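Livska Twin-Arm Cell: Set-up and Service Guide
Search this manual Enter keyword or error code

Section 9. Recovering from a Grip Fault (Code 266)

Code 266 is raised when a gripper is commanded to close and the finger motor draws more than its set limit before the target width is reached. Both arms hold position and the Grurkix controller stops the running task. The usual causes are a part jammed between the fingers, a finger resting against the table, or a cable pulled tight.

CAUTION: The arms stay powered during a 266 hold. Keep hands out of the enclosure until step 3 is complete.

9.1 Clearing the fault

1. Press HOLD on the Kragh pendant. Do not press RESUME at this stage.
2. Open the wrist camera view for the faulted arm. Look for anything in the gap between the finger tips, especially thin rods, clips and knobs on stand parts.
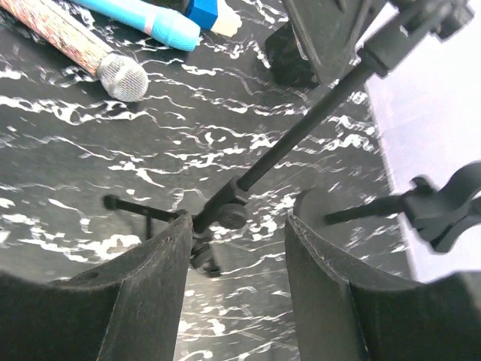 Can the fingers be opened from the pendant while a part is still caught between them?
Only in JOG mode, at the lowest speed setting. In any other mode the open command is ignored until the code has been cleared.

3. Support the arm by its upper segment and switch off motor power. An unsupported arm will drop.
4. Remove the caught part by hand. Pull along the line of the fingers. Side loads can bend the finger linkage.
5. Check the finger tips for chips and for play. Replace both fingers if either one is loose.
6. Restore motor power and wait nearly 200 seconds for the joint check to finish.
7. Select CLEAR 266, then open and close the empty gripper 3 times.

NOTE: If the code returns with the gripper empty, the fault is in the finger motor or its cable. Go to 9.2.

9.2 Checking the gripper cable

1. With motor power off, follow the cable from the gripper to the base.
2. Move the arm by hand through its full reach. The cable must keep some slack at every joint and must not catch on the base bracket.
3. Reseat the connector at the gripper and repeat step 7 of 9.1.
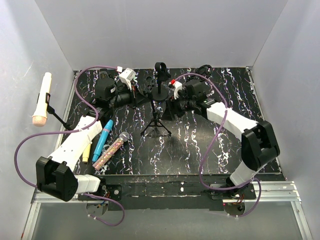
Figure 9-2. Both arms over the work surface, with purple cables looping from the grippers toward the bases.

NOTE: Stands with thin legs or hinged arms are a common source of code 266. When using the Stuson task set, program the approach to the post of a stand and keep the fingers clear of its joints.

Record each 266 event in the service log, with the arm side and the part involved. If the code appears again after the cable has been reseated, take the cell out of use and replace the finger motor as described in Section 11.

Revised 9/26/18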